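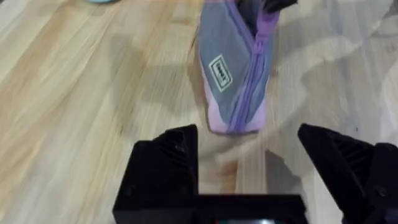 Pouch on the bench, gray-blue w/ purple zipper, label side up

Ticket: zipper pouch, repair or replace
Product: Bakalis pencil pouch, gray-blue/lavender
Opened by: Hashini Pramanik, Tarkesside stationery desk
Assigned: Rokeya Munasinghe
Status: open, waiting on supplier

Problem as reported
Customer says zipper catches at the curve, about where it bends toward the bottom end. Runs fine on the straight part then stops dead. Has to be backed up and pulled again. Bought from us, no receipt, has the card statement. Wants it fixed not swapped, her daughter picked the color. Second one from the same carton this month, see Stusham return.

Wednesday, 9:40
Got it on the bench. Emptied it first, 17 pencils and a lot of eraser crumbs. Crumbs are a suspect. Brushed the teeth out with a dry toothbrush both sides. Ran zipper 30 times. Caught 4. Better than she described but still not right.

10:15
Graphite on the teeth (soft pencil, 6B, just rub it on). Wiped off the extra w/ a paper towel so it doesnt get on the lavender part. Another 30. Caught once, same spot.

10:50
Asked Sandamali if we have wax. We have a candle. Tried it on the curve only. No change that I can tell. Do not use the candle again, it leaves flakes.

11:30
Lining. Should of looked there first. Inside fabric is loose near the curve and I can push it into the slider with one finger. Pinned it back with two sewing clips and ran it 60 times, no catches. Took clips off, caught on the third pull. So its the lining, not the teeth and not the slider.

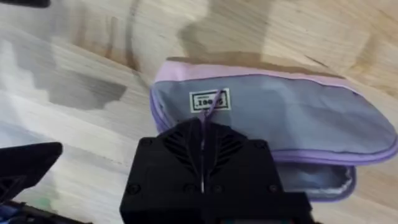
Fix options

1. Tack the lining down. Five or six small stitches, matching thread, stay inside the seam allowance so nothing shows on the outside. Heather Cairns can do it at Ildale, she did the last one. 2 days with the van.

2. Swap from stock. Rokeya says 84 left in the back but if it's the whole carton we're handing her the same problem. Somebody needs to open a few and push on the lining before any more go out.

3. Refund. Customer said no already.

Going with 1 unless anybody objects by 3.

Reply, Chathurika Barua, 1:20
No objection. Dont cut the label off when you sew, last time it got snipped and the supplier wouldnt credit us. Also pls check the rest of the carton, same spot on each.

Reply, Hashini, 1:35
ok. Customer called, told her the end of the week. Pencils are in an envelope under the register with her name on it.

To do
Bag + tag for Ildale van
Carton check (Sandamali)
Email Bakalis re lining
Call customer when its back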